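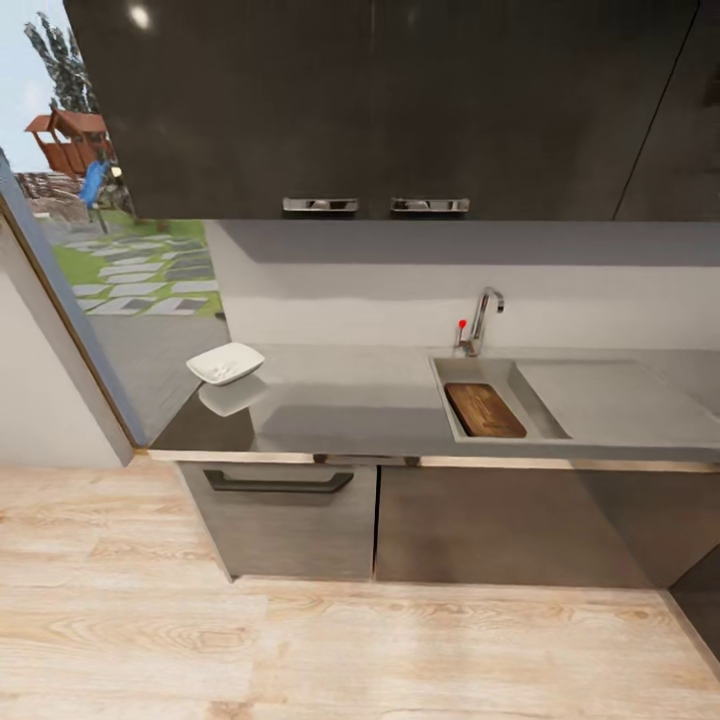 Fitting new bar handles to existing cupboard doors

Last revised 7/1/21 by Orla Ní Mhurchú

These instructions cover replacing a knob or an old bar handle with a two-screw bar handle on a wooden or MDF door. Foil-wrapped doors are handled the same way, but use masking tape on both faces before drilling.

Tools: tape measure, combination square, bradawl, 2 mm pilot bit, 5 mm bit, scrap timber, clamp, hand screwdriver.

Measuring

Handles are sold by hole centres, not overall length. Measure from the middle of one screw hole to the middle of the other. If the old centres match, skip to Fitting.

On a wall cupboard with a lift-up door, the handle goes along the bottom rail, centred. Set the line of the holes 37 mm up from the lower edge. Check that the screw heads will clear the carcass when the door is shut.

Drilling

Mark both centres on tape and prick them with the bradawl. Clamp scrap timber firmly to the back of the door. Drill the pilot holes from the front, then open them out to 5 mm. Keep the drill square to the face — a leaning hole will not line up with the threads.

For more than four doors, make a jig from an offcut with a batten along one edge.

Old holes

Fill from the front with two-part filler, leave to harden and sand flush. On gloss doors the repair will show, so choose a handle with a backplate.

Fitting

Start both screws by hand before tightening either. Screws supplied are usually too long for 16 mm doors; cut them with electrician's pliers and run a nut off the end to clean the thread.

Kitchen rendering by Nasrin Azimi, Mikthorpe workshop.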